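Endley Neighbors Help Board
Home | Ask | Browse Topics | Safety & Police | Streets & Parking | Log In

Print this page | E-mail this to a friend

How do I get a copy of a police report when the station's front desk is closed?

Posted by Rangi Whitelaw, 28th January

Someone went through my car in September. They took a phone charger, a bag of gym clothes and, for reasons known only to them, the owner's manual. An officer came out, was perfectly nice, wrote things down and gave me a card with a case number on it. I put the card somewhere safe, and I can even still find it.

My insurer, Pandent, now wants the full report. The card won't do, and neither will my own account of events, although I thought it was well written. So I went to the Dudás Street station, where the front desk used to be open all day. The sign on the door says the records window is open 2 afternoons a week and doesn't say which 2. I have been three times. I'm told by the phone line that requests can be made "through the portal," and the portal tells me to call the phone line.

In the meantime I've been going through the house to see what else Pandent might ask me to prove I own, so far with more boxes than receipts.

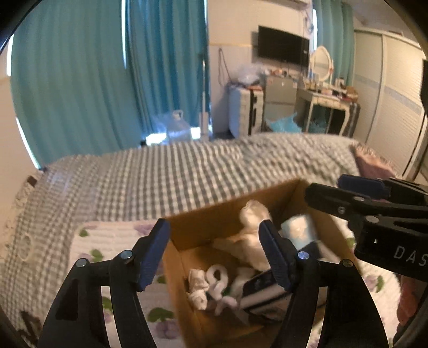
Open box on the bed, not sorted yet.

What I'd like to know:

Is there a way to get the report without catching the window open? Can they charge me for it, given that I'm the one it happened to? And does the insurer really need the whole thing, or are they hoping I'll get tired and go away? I'm getting tired, so if that's the plan it's a decent one.

brotero_lane

You can ask by mail. Hardly anyone does, so the pile is short. Write a plain letter with your full name, the case number, the date and place it happened, and the words "I am the reporting party." Put in a copy of your driver's license and an envelope with your own address and a stamp on it. Send it to the records unit and not to the station. They have different addresses even though they are in the same building, and mail sent to the wrong one takes the scenic route down one flight of stairs.

On the fee, it depends on the town. Plenty of departments give the victim one free copy and charge everybody else. Ask in the letter for the fee to be waived because you're the victim, and say that if it can't be, you want to know the amount before they copy anything. That last bit matters if your report has photos attached, as photos can be priced separately.

Also, look at what the officer actually filed. When my garage was broken into I waited five weeks for a report and got a single page that said "garage" and "items." If yours is missing the charger or the gym bag, you can ask for a supplement. It's a short form where you list what got left off, and it goes in under the same case number. Do that before you send anything to Pandent, or they'll compare your list with the police list and write you a disappointed letter.

For the supplement they like a description, a rough value and a serial number if there is one. Nobody has the serial number of a gym sock, so leave that line blank and move on. 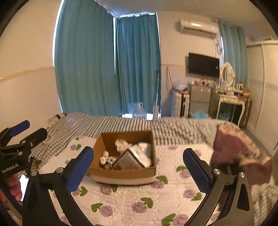 Rangi Whitelaw replied that the letter was going out tomorrow, stamp and all, but wanted to know what happens if the records unit simply never writes back.

Then you write again and send a copy to the city clerk. The clerk logs it as a public records request, and at that point somebody has a deadline. How long the deadline is depends on your state. Keep a copy of both letters. Stay polite in the second one, as the person opening it is probably doing three jobs since the cutbacks and none of them was closing the window on you.

OldTimerOnFifth

Just call your council member. That's what they're for.

When I moved here you could walk in at ten at night and talk to a sergeant. Now it's a sign on a door. They had the money to repaint the lobby, I notice.

parkside_gail

I went through this last year, so a few things to add to the long answer above, which is mostly right.

Ask Pandent to request the report themselves. Insurers do it all day long and many have an account set up with the bigger departments. Mine told me I had to get it personally, and when I asked where in the policy it said that, they found they could do it after all. Took a phone call and a bit of hold music.

Before you go any further, check your deductible. Mine was 600 dollars and my stolen things came to 173, and I found this out after the letter, the supplement and a whole morning on the phone. The claim came to nothing, though I now own a very complete police report. A charger and some gym clothes may put you in the same boat unless the gym clothes were something special. If they broke a window getting in, add that, and check whether it comes under the car policy or the home one. Things taken out of a car often go under the home or renter's policy, and the glass goes under the car.

As for the window hours, it was Tuesday and Thursday when I went, one to four. I wouldn't swear to it now. Call the non-emergency number early in the morning and ask whoever picks up, before they transfer you to the portal people.

Report a problem with this page | Log in to reply

Contact us | Copyright Endley Neighbors Help Board | Back to top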